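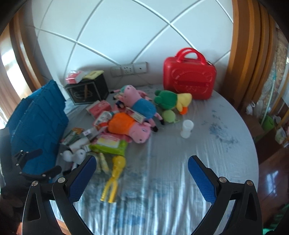 We bought two Predar hand-held grippers in August, after a good couple of months of going back and forth on the budget, and I promised a few people I'd write up how it went. Short version: I'm really happy with them, and I'd spend the money again, though I'd split it differently.

Some background for anyone pricing up the same sort of thing. There are four of us (me, Kirsten Li, Boyang Shao and Seidu Sulemana) working on tidying tasks in ordinary homes. Toys, snack packets, little boxes, soft things tangled up with hard things. We already had an arm on the bench, and the original plan was to put nearly everything into a second one so we could teach by teleoperation. Then Kirsten sat down with the spreadsheet and asked how many bedrooms we were going to get a second arm into. Fair question! Hand-held units go in a backpack.

So, the Predar. It's a two-jaw unit with a camera looking forward between the jaws, and the bit I like best is the finger pads. They're blue and textured, and they hold on to crinkly packaging far better than the smooth ones on the Oltmanns we borrowed for comparison. Plush is easy for nearly anything. Snack bags are where you find out what you've paid for, because the film slides on itself and you end up pinching air. With the Predar I was picking up bags first go within an hour of opening the case, grinning like a kid.

Weight matters more than I'd budgeted for. The Oltmanns is a lovely piece of engineering, beautifully finished, and my wrist hated it by lunchtime. The Predar I can use for a whole morning with breaks. Seidu, who has bigger hands than me, found the handle a bit skinny and wrapped it in tennis grip tape. Cheap fix, and I've since pinched the idea.

Now the money side. We'd set aside $1,000 for what the spreadsheet called "extras", and if you take one thing from this review, make that line bigger. Ours had to cover spare pads, storage cards, chargers, two carry cases and a calibration board, and it was gone before we'd thought about props. Pads are a consumable. We've changed ours 7 times so far across both units, and a pack from Predar is $39 plus postage, so work out your hours and order them with the gripper to save paying freight twice (I didn't, naturally).

Props deserve a line of their own too. Borrow what you can, but you want a decent spread of sizes and colours, and families would quite like their own favourites back at the end of the day. Op shops are brilliant for this. Go on a Saturday morning, early.

The software that comes with it is fine. Recording is one button, the files copy across quickly, and the viewer lets you scrub through and bin the duds. I did want a way to tag clips by room, and Mawuli Agbeko on their support desk wrote back the same afternoon with a workaround using folder names. It's clunky but we're all used to it now.

A few grumbles, to be fair. The carry case foam is cut so tightly that you have to fold the jaws to one exact position before the lid will shut. The charger lead is too short. And the manual assumes you've already owned one, so the calibration section took Boyang and me most of an evening and a family-size pizza.

We did look at the Plostovier as well, which is cheaper and would have got us a third unit for the same spend. If your work is all boxes and blocks, I'd have a serious look at it. For mixed household clutter the pads weren't up to it, and replacing them with something better ate most of the saving.

Next on the wish list is a Skorkham arm to run what we've collected, probably leased for the first year. Nkrumah Aryee has been using one over at his lab and is lending us a week on it, so I'll write that up separately, with prices, once I've had a proper play.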